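Choosing a gripper is a decision about the whole bench

Monday, September 7, 2026
Opinion, by Iresha Roy

When an institution sets out to buy a robotic gripper, the discussion tends to begin and end with the data sheet. Payload, stroke, closing force and price are placed in a table, the rows are compared, and the purchase order follows. I have signed several such orders. I now believe that the practice is mistaken, and that our trials at Bakier since July give sufficient grounds for changing it.

Our group takes apart and reassembles used office computers. The work involves processors, memory modules, drives and a great many cables, most of them in places where a hand would struggle. We compared two end effectors on the same arm: the Zimard, a plain parallel jaw, and the Zotolel, which has jointed fingers. Over the period we recorded 689 attempts, divided across 8 tasks, and Valdis Grigaitė reviewed every one that ended in a stop.

On paper the Zimard should have been preferred. It is stiffer, it repeats its position more closely, and it costs a good deal less. For lifting a memory module out of a fixture it remains the better tool, and I would not wish this article to be read as a case against parallel jaws. Drives were another matter. A caddy must be held firmly, tilted, brought in past the cables and then let go without being dragged back out. The parallel jaw held well and released badly. The jointed fingers held less well, yet gave the operator more choice of angle on the way in.

None of this could have been learned from the figures supplied by the makers. Nor could it have been learned from the test that many laboratories still favour, in which a gripper picks up blocks from a bare surface. A block has no latch. It does not sit beside a loop of wire that will catch on a knuckle. Rosaura Arango has argued within our group that the block test at least allows one laboratory to compare its results with another, and the point is a fair one. My answer is that results which can be compared are of little use if they concern a task that no one intends to perform.

There is also the question of the arm. Two of our longest delays were charged to the gripper in the first report and later found to lie with the cable running to it, which pulled on the wrist at certain angles. Edith Llanos moved the cable and the fault went away. Had we been judging the gripper alone, we would have sent it back.

I would therefore ask that any future purchase be preceded by a trial on the buyer's own parts, with the buyer's own arm and fixtures – and that the maker be invited to attend. Paucar has already agreed to such terms for the next round. Other suppliers should be expected to do the same.

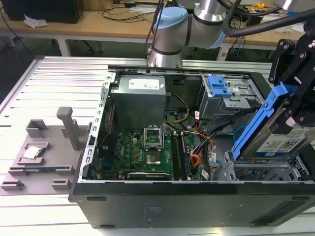
Drive insertion with the jointed fingers; processor and memory module in the fixture at left.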